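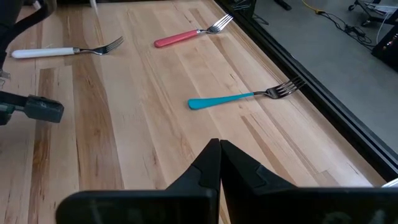 Servicio de Menaje y Equipamiento. Registro de incidencias
Asunto: cubiertos de mango de color mezclados y pendientes de clasificar
Solicitante: Aitana Sotomayor
Responsable asignado: Mulugeta Yimer
Fecha de apertura: 21 de mayo de 2022
Estado: cerrada con observaciones

Descripción de la incidencia
La solicitante comunica que los tenedores de la serie Iva, suministrados por Virnberg, se devuelven al almacén sin separar por color de mango. El procedimiento vigente desde febrero establece que los mangos rojos, blancos y azules se guarden en recipientes distintos. Se solicita revisar el lote y determinar si procede la reposición de piezas.

Comprobaciones iniciales
Se consultó la hoja de entrega del proveedor, que recoge 15 tenedores. La hoja no desglosa las cantidades por color, por lo que no permite establecer qué piezas corresponden a cada recipiente. Se pidió a Virnberg una copia del pedido original.
El tono de los mangos azules figura como «turquesa» en el catálogo y como «azul» en la etiqueta del almacén. Liam Egan confirma que ambas denominaciones designan la misma referencia.

Actuaciones
Se dispuso el material sobre la mesa de madera para su revisión. Los tenedores se colocaron por parejas, uno cruzado sobre otro y siempre con mangos de distinto color, de modo que la mezcla quedara a la vista antes de iniciar la separación.

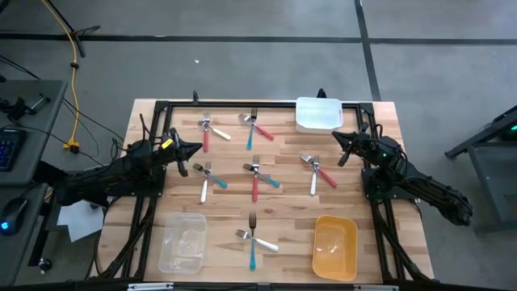
La disposición por parejas no sustituye a la clasificación y no debe emplearse como forma de almacenamiento. El cruce de los mangos favorece que las púas se enganchen al retirar las piezas, según se hizo constar en una incidencia anterior tramitada por Darnell Escobedo.
Respecto a los recipientes, se acuerda no asignar color alguno al de plástico amarillo anaranjado, cuyo uso previo ha dado lugar a errores. Yaowalak Luangrath propone etiquetar el resto en el lateral y no en el fondo. La propuesta queda aceptada.

Instrucciones para el personal
1. Retirar los tenedores de uno en uno, sujetándolos por el mango.
2. Reservar el cajón blanco de plástico con asas ovaladas para las piezas ya revisadas. 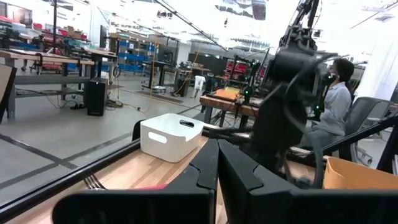 3. Comunicar por este mismo registro cualquier pieza con el mango suelto o las púas dobladas.
4. No incorporar al lote cubiertos de la serie Dokum, aunque el color coincida.

Resolución
No se autoriza la reposición hasta recibir la copia del pedido. Las etiquetas laterales se solicitan con cargo a la partida de Araya. El plazo de respuesta del proveedor es de 5 días; vencido este, la solicitante podrá reabrir la incidencia sin necesidad de un nuevo formulario.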